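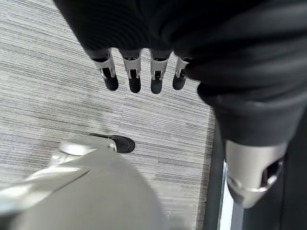
Plummont Student Robotics List
Subject: Re: Sleeve and hand checks before the final demonstration
Date: June 24, 2026

Dear members,

The questions sent to the list by the Edwards team are answered in order after the quoted message. The answers apply to all teams using a multi-fingered hand in the Altura class.

The Edwards team wrote:

> Our arm now has its black fabric cover fitted down to the hand. The class rules mention covers only once, under "loose parts." May the cover stay on for the demonstration? Do we need to list the fingertips as separate parts on the build sheet? We would also like to know whether the 177 practice runs we logged in April count toward the required total, as they were made before the cover was added.

1. Covers. A fabric cover is permitted. It must be fastened at both ends and must leave the finger joints clear through their full range of motion. Judges will ask the team to open and close the hand 3 times before the first task. If the fabric catches in a joint, the team may refasten it once without penalty.

2. Fingertips. Black tips on metal fingers, as on the Edwards hand, are entered on one line of the build sheet together with the finger they belong to. Spare tips go on the second page.

3. Practice runs. Runs made before a cover was fitted do count. Please mark them "uncovered" in the log. The club log now holds 1,558 entries, of which 679 have no team name and cannot be credited until one is supplied. Teams should check their own entries this week.

The Soto team asked separately whether the hand may be left hanging over the floor between tasks. It may, provided that power to the fingers is off and a team member remains with the arm.

Corrected build sheets should be sent to the list address as plain text. Sheets already approved do not need to be sent again unless the cover was added after approval.

Regards,
Rules Desk
Plummont Student Robotics Club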